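Nouhaila Helmy
I gave away more than half of my clothes in September and I want to write down how it went, because three people asked me. It is a thread, sorry for the length. 1/11

Nouhaila Helmy
The beginning was a small thing. I was moving to a smaller room and the closet there has one rail. One! In my old place I had two closets and a suitcase under the bed, and still every morning I wore the same gray sweater. 2/11

Nouhaila Helmy
My friend Sanaa Bensaid told me a rule. Put everything on the bed, and you cannot sleep until the bed is free again. I started at 15:00, which was too late. Please start in the morning. 3/11

Nouhaila Helmy
I began with denim, as I have the most of it and I love it the least.
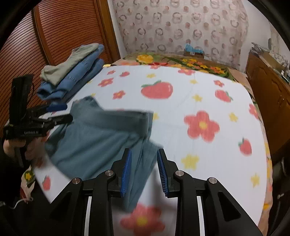 Denim on the bed, first round.
4/11

Nouhaila Helmy
For each piece I asked only this: did I wear it last winter or this summer? I did not ask if it gives me joy. Everything gives me joy when I am about to lose it. 5/11

Nouhaila Helmy
The hard part was knitwear. My aunt Hala Ezzat knits, and she remembers every piece she ever gave. I called her and asked for permission. She laughed and told me to give the green one to my cousin, it was always too wide for me. 6/11

Nouhaila Helmy

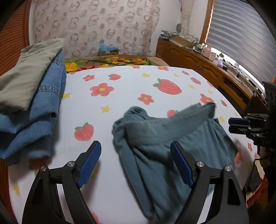

Knits should be folded and never hung, by the way. I ruined the shoulders of two good cardigans before I learned this. Fold the sleeves in, then fold in half, and put the heavy ones at the bottom. 7/11

Nouhaila Helmy
Where it all went: the good coats to Kundudine, the secondhand shop near the station. They paid me 400 for the coats and 500 for a leather bag I had used one time. The rest I took to the clothing bank at Hilomham. 8/11

Nouhaila Helmy
Please wash things before you donate them, and close the zippers. Younes Alaoui sorts there in the evenings and he says a missing button is fine, but a wet bag spoils all the bags next to it. 9/11

Nouhaila Helmy
Do I regret something? Yes, one blue scarf. I looked for it last week for a good hour before I remembered. 10/11

Nouhaila Helmy
If you have a question about selling coats, write it under this post. I will answer after work. 11/11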